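How to Keep Time With Your Foot on a Solo Blues Set

If you play fingerstyle blues alone, your right foot is the drummer. Most players tap without thinking about it, and that's fine at home. On a stage or on a recording, an uneven tap gets picked up by the microphone and everyone hears it. These exercises took me a winter to work through, but you can get the basics in a couple of weeks.

What you need

A guitar, a hard chair with no arms, a metronome and something to tap on. I use a Harasym stomp box, the small one. A flat piece of board on a hard floor will do for practice.

Step 1. Sit so the foot can move

Move forward on the chair until your thigh is level. Keep the heel down and lift only the front of the foot. If your whole leg is bouncing, the guitar will bounce too and your slide will drift off the fret.

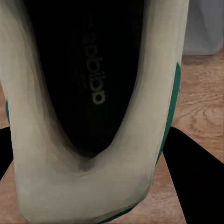 Footwear changes the sound more than the box does. Boots with a hard heel give a sharp click, good for fast rags and too loud for a slow song. A sneaker, like the off-white one with the black lining, is what I would pick for practice at home. Socks are quieter still, but your foot will get sore after half an hour. Whatever you choose, wear the same thing at the gig.

Step 2. Foot and thumb only

Set the metronome to 60. Tap on every click and play the low E string with your thumb at the same moment. Do this for 2 minutes without stopping. Don't add any melody yet. Record it on your phone and listen for a double sound, where the foot lands just before the thumb. Nearly everyone's foot is early at first.

Step 3. Alternate the bass

Keep the foot where it is and move the thumb between the sixth and fourth strings. Hold an E chord. When that feels easy, change to A and then B7, four bars each. The chord change is where the foot usually stops – slow the metronome down until it doesn't.

Step 4. Add one melody note

Put a single note on the first string, on the beat. After a few days, move it to the space between beats. The foot will want to follow it. Stay on this step as long as you need to.

Step 5. Practice where it echoes
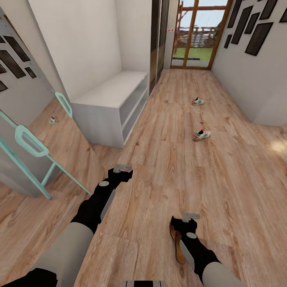 Once the pattern is steady, turn off the metronome and play a whole song through with only the foot. A bare room with a hard floor is good for this. You'll hear every tap come back off the walls, and a late one stands out. Carpet hides too much.

Using it at a gig

Ask for the stomp box to go through its own channel. At the Brerkilgate club in December I shared one with the guitar, and the taps made the whole mix pump. Roll off the high end and keep the level low. The audience should feel it more than hear it.

Tape the box down before you start. Mine slid away from me in the second song.

Updated Monday, January 11, 2021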